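Kuswood site, progress to August 28, 2022

Washroom refurbishment is on schedule. Four of the seven washrooms are finished and the remaining three are stripped back to the wall, with tiling set for October. Mendes delivered the second batch of toilets complete with lids; one cistern was returned for a cracked inlet and has been replaced at no charge.

Closed units are marked with a yellow ribbon tied at the lid - paper tags kept coming off during cleaning. The ribbon stays on until the water test is signed. Astberg has asked for the same marking at Wultwood, and almost 25 meters of ribbon remain in stock. No change to the budget is requested for this period.

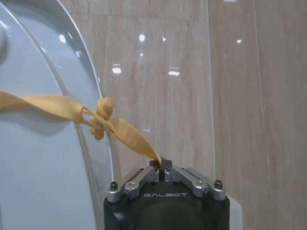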